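**Lindley House — Shared Rooms Walkthrough, January**
Unit 494, second floor
Checked by: Divya Chettiar
Countersigned: Vimala Gowda (from the doorway, coat on)

Key: OK / FIX / SIGH

**Entry and hall**

- [x] Smoke alarm sounds on test — OK. The neighbors can confirm.
- [x] Extinguisher tag in date — OK, tag no. 2126
- [ ] Hall clear to full width — FIX. One bicycle, one box marked "Lernow, do not move." Moved it.

**Kitchen corner**

- [x] Kettle cord intact — OK
- [ ] Extension strip not overloaded — FIX. Rated for 1000 watts and feeding a toaster, a heater and a lamp shaped like a goose. Heater unplugged, goose spared.
- [x] Fridge seal — OK. Contents outside the scope of this form, thank goodness.

**Bathroom**

- [x] Outlet trips on test button — OK
- [ ] Bath mat has grip backing — FIX. It had some once. Replacement on order from Vundness.
- [ ] Toothbrushes stored upright in holder — SIGH. Holder present, clean and underemployed. See table.

**Shared table**

- [x] Stable, no wobble — OK
- [x] Edges free of splinters — OK. Rounded, even.
- [x] Coaster provided — OK. Cork, tree on it.
- [ ] Coaster under mug — SIGH. The mug stands beside it. V.G. asks that I record this as "a near miss."
- [ ] Personal hygiene items off eating surface — FIX. Light-blue toothbrush flat on the wood, toothpaste along for company. Brush to be rinsed before use; table to be wiped before anyone eats a sandwich off it.

**Follow-up**

Strip and hall by the end of the month. The table I'll look at again at 7:30 a.m., when people are honest. Copy to Pillai in the office, file 221, and one for the fridge door, under the big magnet.

— D.C.

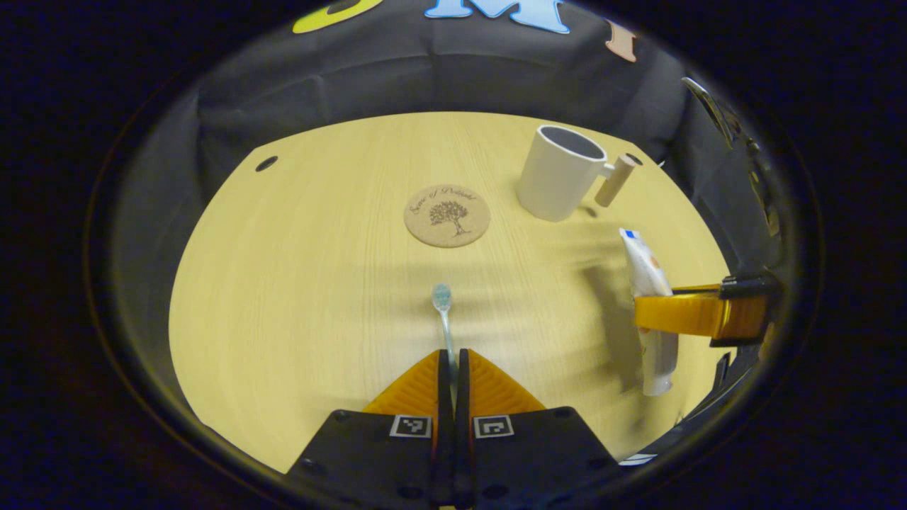

Shared table, unit 494. Coaster vacant.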